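Workshop Tips: Putting New Tips on a Pair of Hand-Held Grippers

May 9, 2023

If you've been building along with us since January, you'll know our shared workshop has been making a pair of hand-held grippers, the kind you carry around yourself so that a robot arm can learn from what you do. I've now put 43 hours into the fingers alone (my family would say more!), and I thought I'd jot down a few things for anyone starting on theirs.

Print the finger housings standing up, with the slot facing you, and go gently when you clean out the supports. We tried laying them flat first and lost half a spool of Kitex filament to warping, which was a sad afternoon for everybody.

For the caps, three small screws are plenty. Do each one up a little at a time, going round and round, the way you'd put a wheel back on the car. If you tighten the first one all the way, the cap sits crooked and you'll be chasing it all evening.

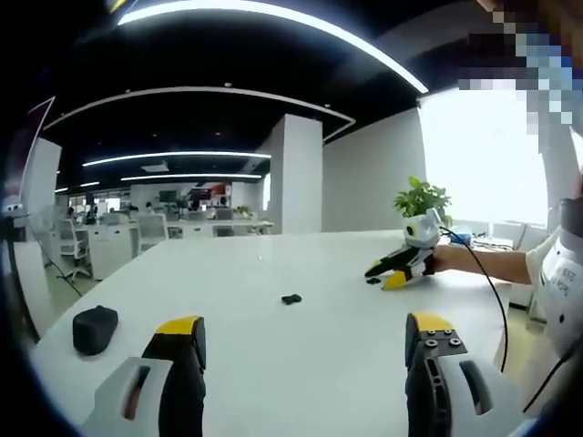 Both grippers at the big white table, yellow tips on, with a few small pieces set out.

Start your practice with something soft and a fair size before you go anywhere near the fiddly bits. A rubbery block forgives a clumsy squeeze, and you'll get a feel for how far the fingers travel. Mine wanted to close a touch early on the left, and a paper shim behind the pad sorted that out.

Leave yourself more cable than you think you need, and let it hang in a loose curve so it doesn't tug at your wrist. I bought a 50-pack of Loken cable ties and have used nearly all of them, mostly because I keep changing my mind about the colour.

Last of all, wipe the pads with a damp cloth when you pack up, and keep the spare screws in a jar with a lid. Ours live on the shelf beside the glue.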